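Home Contents Previous chapter Next chapter Glossary

Chapter 17
Light on Surfaces: Glare, Sheen and Plain Matt

Reading time: 17 minutes

Start with a window. Any window, middle of the day. Stand with your back to it and look at the floor. Then turn round, face it, look at the floor again. Same floor, same light, two quite different floors. Most of this chapter is about why.

In the last chapter we treated light as something that travels in straight lines until it meets a thing. Now we care about the meeting. Three outcomes, in any mixture: the light bounces, it soaks in, it goes through. Glass does mostly the third. Soot does mostly the second. Nearly everything else in a house does a bit of the first two, and the sort of bounce matters as much as the amount.

Two sorts of bounce, then.

Mirror bounce (the books say specular). Light comes in at one angle and leaves at the same angle on the other side. Needs a smooth surface. Stand in the right place and you get the lot, stand anywhere else and you get none of it.

Scattered bounce (diffuse). Light comes in at one angle and leaves in all directions. Rough surfaces, chalk, paper, unglazed clay. Moving your head makes little difference.

Real surfaces do both at once, and floors are the best place to see it. A boarded floor gives you its colour by scattered bounce and its shine by mirror bounce, one laid over the other. Where the shine is strong the colour gets washed out. The long planks here are pale honey and beige with darker streaks in the grain, and the glare is bright enough across them that you have to hunt for the grain in places. Wood underneath is the same all along. Only the share of mirror bounce reaching you has changed.
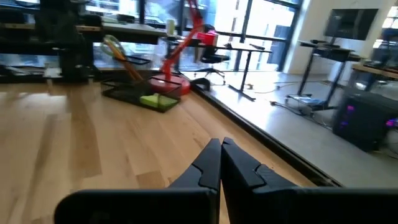
Colour is the next trap. Beginners tend to think a shiny thing is a bright thing. Not so. A strongly coloured object can stand out a long way off with no shine at all, simply by scattering one part of the spectrum well and swallowing the rest. Look at the bright lime green lying in the black wire-mesh tray: it pulls the eye straight away, and the black beside it helps, giving it something dark to be compared with. Contrast again. We met it in Section 16.4 with the grey squares and will meet it again in Section 17.6, so go back now if you skipped it.

Key words so far: specular, diffuse, glare, contrast. Learn teh first two properly. The exercises assume them.

A word on measuring. The old school method used a lamp, a protractor and a lot of squinting. The Kestel bench used in our practicals swaps the squinting for a light cell on a swinging arm. You set the lamp, swing the cell, write down the number. In the worked example later on, varnished board gave a reading of 882 at the mirror angle and 227 well away from it. Sanded board of the same timber gave 476 at the mirror angle. Units don't matter yet, compare the numbers. Varnish peaks sharply, sanding flattens the peak. Keep those figures by you, Table 17.2 is built on them.

Now angle. Low light makes more shine than high light on the same surface. This is why a road is worst at sunset and why a table near a window looks dull from above and pale from the far end. Crouch and try it. Take the light wooden table here, seen low across the top, with the window light lying on it as a pale sheen down the left side and the warm tan grain showing as it runs back into the room. Paper behaves differently, the stack of thin pale green sheets resting on the wood being our example. Its layered edges face forward, and paper fibres are a tangle at small scale, so expect scatter from them and very little mirror bounce.
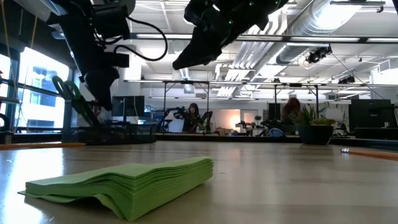 Two cautions before Section 17.1.

First, smooth to the hand is not smooth to light. A sheet of writing paper feels smooth and scatters almost everything. What counts is the size of the bumps compared with the wavelength, and a fingertip cant feel bumps that small.

Second, water. A film of water fills the bumps and gives light a flatter top to bounce from, so wet stone looks both darker and shinier than dry. Darker because more light gets trapped on the way in and out. People forget that half in exams, every December without fail.

Before reading on, do this at home: pick one table, one floor, one sheet of paper. View each from high up, then from low down, facing the window both times. Note which changes most. Rough sketch will do. Bring the notes to the first practical, they are used in Exercise 1.

17.1 The law of reflection, stated properly

Draw a line straight out from the surface at the point where the ray lands. This line is the normal. All angles are measured from it and never from the surface itself.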